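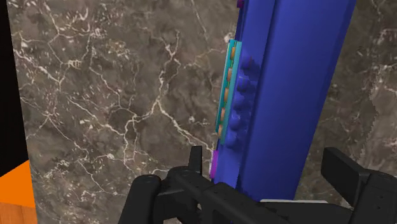
How often does a marble countertop need to be sealed?

Most kitchen marble needs a fresh coat of sealer every 4 to 12 months, depending on the stone and how hard the kitchen is used. A water test will tell you when it is time.

The water test

Pour a tablespoon of water on a clean part of the counter near the sink or the stove, where the sealer wears out first. Leave it for 15 minutes, then wipe it up. If the stone looks the same as before, the sealer is still working. If there is a darker patch where the water sat, the stone is taking in water and should be sealed.

Test one more spot away from the sink. Counters seldom wear evenly, and you may only need to treat one section.

What you need

A penetrating (impregnating) sealer made for marble
A pH-neutral stone cleaner
Two lint-free cotton cloths
Painter's tape for the edges of the sink and cooktop
Rubber gloves

We used the Kutalano water-based sealer for this guide. The Verschueren solvent sealer goes on in the same way but smells stronger and needs open windows. Do not use a topical sealer on a kitchen counter. It sits on the surface, scratches, and has to be stripped off later.
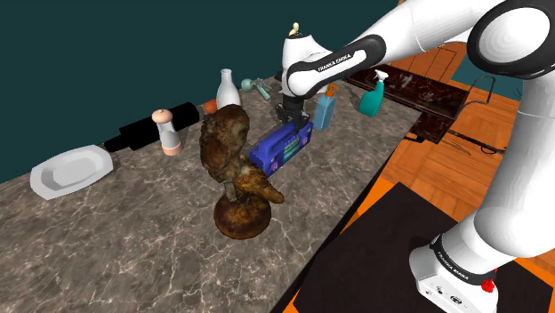

Zitau, March 2023

Steps

1. Clear the counter and wash it with the stone cleaner. Rinse with plain water and dry it.

2. Let the stone dry overnight. Sealer will not soak into damp marble.

3. Tape off metal and painted wood.

4. Try the sealer in a corner first. Some marbles darken a little, and honed marble does so more than polished.

5. Wipe on a thin, even coat with a cloth, working in sections as wide as your arm can reach.

6. Wait as long as the label says. For ours it was 10 minutes. Do not let the sealer dry on the surface.

7. Buff off everything that is left with the second cloth. Any sealer that stays behind turns into a cloudy haze.

8. Put on a second coat after 2 hours if the label calls for one.

9. Keep the counter dry for a full day.

If you get haze

Wet a cloth with a little fresh sealer, rub the hazy area for a minute, and buff it dry right away. Old haze may need the Tovus residue remover, followed by another wash and another overnight wait.

Sealer and etching

Sealer slows down stains from oil, coffee and wine. It does nothing against etching, the dull marks left by lemon juice, vinegar and tomato. Wipe up acids at once and use a cutting board. Light etch marks on polished marble can be rubbed out with marble polishing powder. Deep ones need a stone shop.

Do the water test again in October.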